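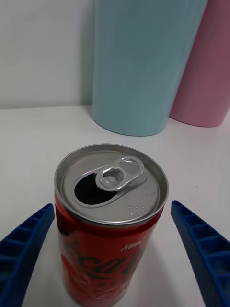
Slim-format aluminum soda can, one of the container types covered by the program.

Rastden Beverage Container Recovery Program
Interim progress report to the Bélanger Fund
Submitted Nov 3, 2021
Prepared by Comfort Abugri, Program Manager

Summary

The program has completed its first full operating period since the grant agreement was signed in May. Collection is under way in Rastden and Tillar. Work in Pornent has started later than planned and will continue into the next reporting period. Spending is within the approved budget, and no change to the total award is requested.

Collection points

The grant provides for five staffed collection points, of which four are now open. Three are in Rastden, at the transit station, the public library and the covered market. The fourth is in Tillar, in the former post office building on the main street. The remaining point is assigned to Pornent.

The Pornent site was to have opened at the end of the summer. The lease was delayed when the town asked for a review of truck access on the north side of the lot. That review is finished, and the town has approved deliveries and pickups from the rear lane only. We are now waiting for the electrical inspection before equipment can be moved in.

Opening hours at the library site were changed after the first weeks of operation. The original schedule ended in the early afternoon, and staff reported that many residents arrived after the doors had closed. The site now stays open into the evening on two days of the week. The market site keeps the same hours as the market.

Materials accepted

All sites accept aluminum cans, clear plastic bottles and glass bottles. Slim cans were left out of the first version of the public notice, which showed only the standard size, and several residents were told in error that they could not return them. The notice has been reprinted and staff have received written guidance. Steel food cans, aerosol cans and foil trays are still not accepted under the hauling contract.

Glass has been heavier to manage than we expected. The Tillar building has a raised entrance, and full glass bins cannot be moved down the steps safely by one person. A ramp has been ordered under the existing equipment line. Until it is installed, glass at Tillar is collected in smaller bins and picked up more often, with some added hauling cost.

Outreach

A survey was mailed to 500 households in Rastden and Tillar. Responses are still being entered, and full results will be included in the final report. Early replies raise the same concerns that staff hear at the counter: parking at the transit station, confusion about whether caps should be left on bottles, and requests for a site closer to the east side of Rastden. Caps may be left on. The outreach leaflet has been revised to say so on its first page.

Manolis Liapis joined the program as outreach coordinator and has taken over the school visits. The visits cover how to sort containers at home, why cans should be emptied before they are returned, and what happens to aluminum after it leaves the site. Two schools in Tillar have asked for a return visit in the spring.

Budget

Staffing and rent are in line with projections for the open sites. Rent for Pornent has not yet been paid, and the unspent amount is carried in the same line. Printing is over its planned level as a result of the corrected notice. We request the Fund's approval to move a small part of the unspent Pornent rent into printing. A transfer form is attached separately.

Next reporting period

The program will complete the inspection and opening of the Pornent site, install the Tillar ramp, and finish entry of the survey responses. Staff will also review the hauling contract, which comes up for renewal before the final report is due. Terms for glass pickup will be the main item in that review.

Questions about this report may be sent to the Program Manager at the Rastden office.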